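Week 4 handout: reading a wood-grain surface
Furniture Care and Minor Repair, evening stream

Right, so last week we got through glues and half of us went home with sticky sleeves (me included). Tonight is the bit I like best, which is looking. I know, looking doesn't sound like much of a class. But most of the damage I've seen done to panels, shelves and tabletops was done by someone who grabbed the sandpaper before working out what they had in front of them.

First job: what is the surface? You've got solid timber, veneer over some sort of board, and printed pattern over some sort of board. From two metres away a good print will fool anyone. I was fooled by the sideboard in my own hallway for years, and I teach this!

Start at the edges. Solid timber carries its grain over the edge and shows end grain on the short sides. Veneer stops at the edge, and then there's either a strip stuck on or a change of colour. Printed stuff does the same, so an edge tells you "solid or not solid" and then you have to keep going.

Next, look for repeats. A printed pattern comes off a roller, so the same knot or the same swirl turns up again further along. On a small panel you may never reach the repeat, and that's annoying, so don't hang your whole verdict on it. Veneer can fool you too if it's been laid from consecutive slices, because neighbouring leaves look like sisters.

Words you'll hear me use tonight:
Straight grain: lines running more or less parallel.
Cathedral: the nested arches you get when a log is sliced flat through the middle. Some people call it crown cut.
Figure: everything decorative that isn't just the lines.
Lipping: a strip fixed along an edge.

Now, light. Gloss finishes are the hard ones because the colour you see depends on where you're standing. Get a lamp low and off to one side, then walk around the bench. Scratches that were invisible will jump out, and so will old drips. Please don't judge a colour match under the ceiling lights in this room, they turn everything the colour of weak tea.
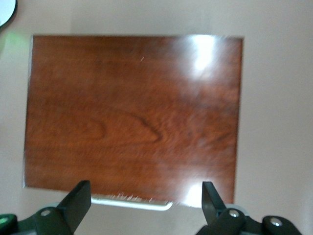

Colour matching always starts with picking the right spot to match to, and I want you to choose yours before you open a single wax stick. Stay right away from the glare. On this glossy reddish-brown panel the patch near the upper right has gone nearly white, and if you mixed to that you'd end up with something like milky coffee. I'd work from the left half, where the arches are, and take two colours: the orangey brown between the lines and the darker brown of the lines themselves. There's a tiny pale mark up near the top, a bit left of centre, that makes a good practice target. Would you fill it or just touch in the colour? Write your answer down before you talk to your neighbour. Have a think about the bottom edge as well, with those jagged white flecks where the brown meets the pale strip.

For the bench exercise, use the Uvmont wax sticks in the shallow tray. The Bassey ones are harder and need the warm knife, so leave them for next week. Abrasive sheets are in the Jukitz drawer, but nothing coarser than 200 comes out tonight, please.

Homework: find one wood-look surface at home, check the edges, and bring me a sketch of the grain in coloured pencil. Wobbly is fine.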